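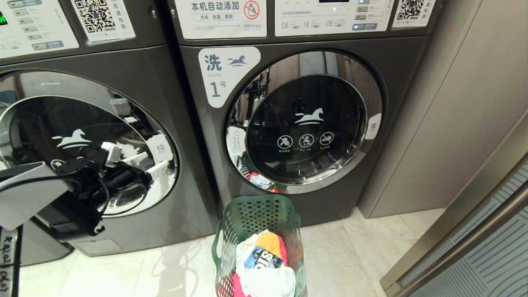 Posted by Uwe Wunderlich in Robotics & Automation > School and club projects
Saturday, May 7, 2022 – 3 replies – 126 views

Gripper keeps sliding off a washing machine door, what should we change?

I'm on a student team doing a laundry task for our automation class at Orkdale. The robot has to open the door of a front loader, take the clothes out, put them in a basket and close the door again. We get to work in the laundry room in our dorm, on the two machines next to each other. They are the kind with a big round glass door and a chrome ring around it. The place to grab is on the right side of the door, where the "拉" (pull) sticker is.

Our trouble is the very first step. The arm goes to the door fine, but then the gripper ends up against the glass instead of getting behind the edge. When it closes, it has nothing to close on. It slides along the ring or just pushes the door. Out of the last 30 tries we got the door open 11 times, and most of those were when one of us had put the base in the right spot by hand.

What we have tried so far:

Slower approach. Made no difference.

Rubber pads on the fingertips. A bit better on the ring, but it still needs to be in the right place first.

Finding the door by its round shape in the head camera. This works from far away. Up close the arm covers part of the door and we lose it. Also the chrome reflects the room and the robot's own parts, and the circle it finds jumps around.

The other thing is the cable. It makes a loop near the gripper and hangs down in front of the door. It hasn't caught on anything yet but I don't like it.

We have a budget of 400 dollars for the rest of the term and most of it is not spent. Would a different gripper help, or is this a software problem? The demo is at the end of the term, and if it goes well we would like to enter it at Plarwood in September.

Uwe

Gebhard Zaugg
Replied the same day

I helped with a dishwasher project that had nearly the same problem, so I'll go through what worked for us.

Don't buy a gripper yet. 11 out of 30 with the base placed by hand for most of the good ones tells me the hand can do it when it starts from the right place. Fix the position first.

1. Stop looking for the chrome ring. Shiny round things are hard, and yours will change every time the robot moves. Look for something flat and printed. In your photo the right machine has a white label with "Washer" and "1号" on the upper left, and there are QR code stickers up on the panels. Those don't move when the door opens. Measure from a sticker to the grab spot once with a ruler, for each machine, and use that number. Don't assume the stickers were put in the same place on both machines. Ours were off by a finger's width.

2. Take the measurement before the arm goes up. Park the base, look, save the door position, then move the arm. Don't try to update it while the arm is in the way. If the base wheels creep when the arm stretches out, you need to fix that too or the saved position is worthless.

3. Come in from the side. If you go straight at the door you meet the glass. Go to a point to the right of the grab spot, in front of the panel, then move left with one finger ahead of the other. Stop when the motor current goes up a little. Then pull.

4. Pull on an arc. The door swings around its hinge, so a straight pull drags the finger out. Measure from the hinge to the grab spot and use that as the radius. I would open it a hand's width, let go, and push it the rest of the way from the inside with the back of the gripper. That was the biggest change in our success rate.

For the cable, run it along the top of the forearm with hook and loop straps and leave one slack loop at the wrist. Turn the wrist all the way both ways with the power off before you tighten anything. A loop hanging in front is going to get shut in the door sooner or later.

Also move the basket while you work on the door. In the photo it's right in front of the right-hand machine, and that's where your base or your arm will want to be. Put it back when you start on the unloading part.

tanase_fan
Replied one day later

get a Tănase hook finger and bolt it on, we did that for everything in our club. a hook doesn't care if you're off a bit

Uwe Wunderlich
Replied three days later

Thanks. We did the sticker measurement and the arc pull first. You were right about the two machines, the stickers are not in the same place. The side approach is still not good, because our arm runs out of reach if the base is square to the machine. We now park it turned a little to the left and that helps.

The straps are on. I asked Drorkerex about the hook finger as well, because they print parts for our class, and they can make one for the price of the plastic. We'll test it after the side approach is done – I don't want to change two things at once.

One more question if anyone is still reading. Once the door is open, the gripper comes back with one sock or with half the load in a rope. Is there a sensible way to tell how much it's holding, without a scale in the wrist?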